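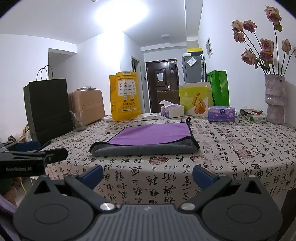 A towel with two faces ought to be folded so that both of them show, according to Serpil Karaca, or people will use the same side for everything. Her remark, from a household column in the Findham Packet, is often repeated in guides to the double-sided microfibre towel, a cleaning and drying cloth made by joining two layers of synthetic fabric back to back. The layers usually differ in colour, and often in pile as well. The folded towel shown is bright purple on top and dark grey and plush underneath, with a small black hanging loop at one corner.

Name

Shops sell the article under several names, among them dual-face towel, two-tone cloth, plush drying towel and coral fleece towel. The last refers to one kind of pile and is not strictly correct for towels with a short, dense surface. In everyday speech most of these are simply called microfibre cloths, whatever their size.

Material

The usual fibre is polyester, either alone or mixed with polyamide (nylon). Polyamide takes up more water than polyester and gives a softer feel, so it is common in towels meant for drying. In split microfibre each strand is divided during manufacture into several finer ones, and the gaps between them hold water and dust. Unsplit microfibre is cheaper and feels smooth, but tends to push water along a surface before taking it up.

Towels are graded by weight in grams per square metre. Thin cloths for glass are at the lower end of the range, while double-layer plush towels may be sold at over 1,000. Weight alone says little about how well a towel dries, as a heavy cloth of unsplit fibre can perform worse than a light one of split fibre. The Živković household range, sold by mail order, listed a plain kitchen cloth at 293 and a double-layer towel in the same colours.

Construction

The two layers are cut to the same shape and stitched together round the outside. The seam may be covered by a strip of binding or turned inward and left plain. Bound edges last longer in the wash, but a stiff binding can mark soft paint or polished plastic. Some makers sew only the outer edge, leaving the layers free to slide over each other; others add lines of stitching across the middle.

A hanging loop is sewn into the seam at a corner or halfway along one side. It is generally a short piece of cord or tape. Loops are the part most likely to fail on a heavy towel, since a soaked cloth may weigh several times as much as a dry one, and careful owners hang large towels over a rail instead.

Use

Common uses are drying dishes, wiping worktops and tables, drying a washed car, and drying hair or pets. Where the two sides differ, the shorter pile is used for wiping and the longer for drying. Where they differ only in colour, many households give each side its own job, such as one for washing-up water and one for spills.

Folding twice gives eight clean surfaces, four for each side of the cloth, though the inner ones are only reached by refolding. A thick towel folded more than this becomes awkward to hold. For storage it may be folded in thirds, with a front edge turned over so that the lower colour can be seen.

On a table covered with a printed cloth, a towel of this kind is useful for lifting spills before they spread. It should be pressed down and raised again. Rubbing can disturb some inks, and a new towel in a strong colour may pass dye to a pale tablecloth. For that reason dark and bright towels are best washed separately the first few times.

Care

Washing instructions vary, but most makers advise a warm or cool wash with liquid detergent and no fabric softener. Softener leaves a coating on the fibres and reduces the amount of water they take up. Cotton items should be washed apart, as their lint clings to the pile and is hard to remove — a clothes brush gets rid of some of it. High heat in a tumble dryer can harden the ends of the fibres, and ironing is not recommended.

Like other synthetic textiles, the towels shed fine fibres in the wash. Full loads and cooler, shorter cycles reduce the amount.

Related articles

Chamois leather
Dishcloth
Tea towel
Terry cloth
Waffle weave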